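Mistitz Forums > Workshop and Storage > Power leads in boxes, how do you all do it?

brindura_bev
11 Jul 2022
Right, I've finally started on the cable mountain. We've been unpacking for ages and every single thing seems to come with its own black power lead, whether you want it or not. I've got almost 200 of them now and they're all going in the cardboard boxes the kit came in, as I'm too tight to buy plastic tubs (Brasus want silly money for the lidded ones). First go was one lead to a box, looped up and laid in at one end. Looks lovely, takes up a whole shelf.
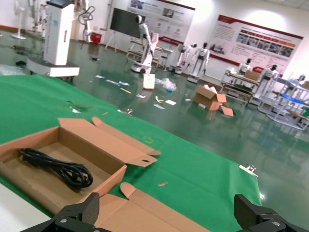

One lead, one box. The floor is next on my list!

So what does everyone else do? One big box, lots of little ones, hooks on the wall?

radonjic_fan
Hooks! Always hooks. I had 19 leads in a box once and spent a whole tea break getting one out. Never again.

pegboard_pete
Hooks are fine if you've got wall. I haven't. Little boxes for me, with a fat marker on the end so you can read them on the shelf. Also please pick up that bag before somebody goes flying on that shiny floor, I did my knee on one in November.

brindura_bev
Yes Mum. Bags are going in the recycling after lunch, flaps and all the paper bits too.

Anyway, I tried the other way as well, lots of cable in one open box. Plugs have gone all over the place, there's one poking its metal prong up near the side, and I've got a cable tie sticking out like an aerial. It does save a load of room though, and I quite like being able to just shove them in.

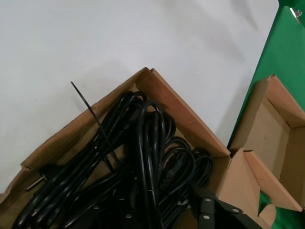
Page 2: Ties or no ties?

radonjic_fan
See, that's my nightmare, that box. You'll pull one and get the lot.

tinlid
Disagree with radonjic_fan here. If they're all the same sort of lead then who cares which one comes out? I keep 15 to a box, each one tied in the middle, plug ends at the top. The Radonjić shelving takes four boxes across and I've never had a proper tangle.

pegboard_pete
Plug ends at the top, yes, but not those plastic ties. They go brittle and you end up snipping them off next to the cable, which is asking for trouble. Hook and loop strips, a roll lasts forever.

tinlid
A roll costs more than the leads do!! The ties they came with are free.

brindura_bev
OK so I'm going to go with tinlid's lot-in-a-box but with pete's strips. Anyone know if the ones in the Mistitz shop are wide enough for thick leads?

pegboard_pete
The wide ones are, the narrow ones pop open.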